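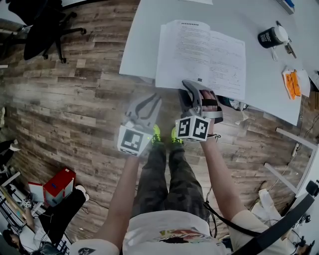 Ranby ハンドヘルドグリッパ 両手キット
製造元:Vevham
取扱:Caldeira 計測機器販売
掲載情報の更新日:11/02/2024

製品概要

Ranbyは、作業者が左右の手に持って使用するデータ収録用グリッパです。ロボット本体を設置せずに、両手作業の手先軌道、指の開閉量、手元映像を同一の時間軸で記録します。収録したデータは、平行開閉型のエンドエフェクタを備えた双腕ロボットの模倣学習に使用できます。

対象とする作業は、冊子や紙のページ操作、ボトルや筆記具の移動、布類の整理など、卓上で行う軽作業です。液体中での使用、および高温物の把持には対応していません。

各部の仕様

フィンガ
薄いグレーで、内側の把持面に黒色のメッシュ状パッドを備えています。パッドは消耗品で、単体で交換できます。紙の端を押さえる作業では、フィンガの先端を紙面に対して寝かせて当ててください。先端を立てた状態で荷重をかけると、薄い紙に折れが生じることがあります。

マーカキューブ
白色の立方体で、各面に白黒のマーカを印刷しています。フィンガの下側に固定し、頭部カメラまたは固定カメラから位置姿勢を推定します。表面は白色ですが、照明が正面から反射する配置では検出率が低下します。アルコールで拭くと印刷が薄くなるため、清掃には乾いた布を使用してください。

手部固定ストラップ
黒色のストラップで、手の甲に回して固定します。締め付けが緩いとグリッパと手首の相対姿勢が変化し、補正後も軌道に段差が残ります。装着者が交代した場合は、同じ寸法に見えても必ず締め直してください。

手元カメラ
小型レンズモジュールを本体に内蔵しています。画角の下部にフィンガが常に入る取り付け角です。レンズの交換はできません。

主な数値
開口幅(最大):45 mm
パッド幅:11 mm
質量(片手、ケーブルを除く):300 g
型番:RB-851
接続:有線(付属ケーブル)

セットの内容

グリッパ本体(左手用、右手用)
手部固定ストラップ
接続ケーブル
マーカキューブ(本体に取り付け済み)
交換用パッド
校正シート
収録ソフトウェア Coven の使用権
取扱説明書(日本語、英語)

頭部カメラ、作業台、収録用パソコンは含まれません。

収録の手順

1. 作業台の天板を拭き、対象物を配置します。対象物以外の物が台上にあっても収録は可能です。マーカに似た白黒の模様がある物は、検出対象から除外する設定をCovenで行ってください。

2. グリッパを装着し、ケーブルを腕の外側に逃がします。ケーブルが手首の内側を通ると、右手を交差させる動作で引っ掛かります。

3. 両手のフィンガを全閉、全開の順に動かし、開閉量の原点を登録します。原点は装着のたびに登録が必要です。

4. 頭部カメラの画角に両方のマーカキューブが入る姿勢で、Covenの同期確認を実行します。片側だけが検出される場合は、肘を下げて手元を体の正面に寄せてください。

5. 収録を開始し、作業を行います。作業の区切りでは両手を静止させます。静止区間はCovenが自動で検出し、データを分割します。

6. 収録後、手元映像と頭部映像を並べて再生し、マーカの欠落区間を確認します。欠落が長い区間は補間の対象になりません。 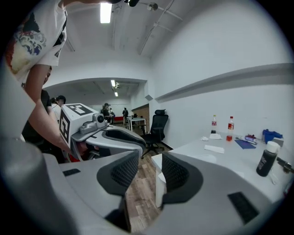 設置環境について

専用の収録室は必要ありません。天井照明のある一般的な事務室で使用できますが、次の条件を確認してください。

照明:天板の照度にむらがあると、手元カメラの露出が対象物ごとに変動します。窓際の台では遮光を推奨します。
背景:通行する人が映り込む場所でも手先軌道の推定には影響しません。映像を外部に提供する場合の同意取得と顔の匿名化処理は、使用者側で行ってください。匿名化機能はCovenの標準構成に含まれていません。
床面:ケーブルを床に這わせる場合は、作業者の足元と椅子のキャスターの可動範囲を避けてください。
複数人での収録:同じ室内で複数のキットを同時に使用する場合は、マーカIDの重複がないことを確認してください。出荷時のIDはキットごとに異なりますが、キューブを単体で追加購入した場合は再登録が必要です。

透明物の取り扱い

透明なボトル類は、映像上の輪郭が背景に埋もれやすく、把持位置のラベル付けに時間がかかります。ラベルやキャップが手元カメラ側を向くように置くと、後処理での確認が容易になります。光沢のある黒色の容器についても同様です。

出力データ

Covenは、左右の手先位置姿勢、開閉量、手元映像、頭部映像を作業単位で保存します。時刻は全系統で共通です。数値データはCSV、映像はMP4で書き出します。ロボット側の座標系への変換には、付属の校正シートを用いた初期測定の結果を使用します。頭部カメラを交換した場合は、測定をやり直してください。

既知の制限

・開口幅を超える太さのボトルは、胴部を把持できません。首部を把持してください。
・はさみのように開閉を伴う工具の操作は、保証対象の作業に含まれません。
・フィンガは力覚を持ちません。把持力の推定値は出力されません。
・左右の本体は構造が類似していますが、原点値が異なるため入れ替えて使用できません。

保守とお問い合わせ

パッドの剥離、フィンガのがたつき、表示灯の消灯が見られた場合は使用を中止し、型番と製造番号を添えてCaldeiraの保守窓口へご連絡ください。December(12月)出荷分から、交換用パッドの接着材を変更します。旧仕様のパッドも引き続き使用できます。価格および納期は見積書にて回答します。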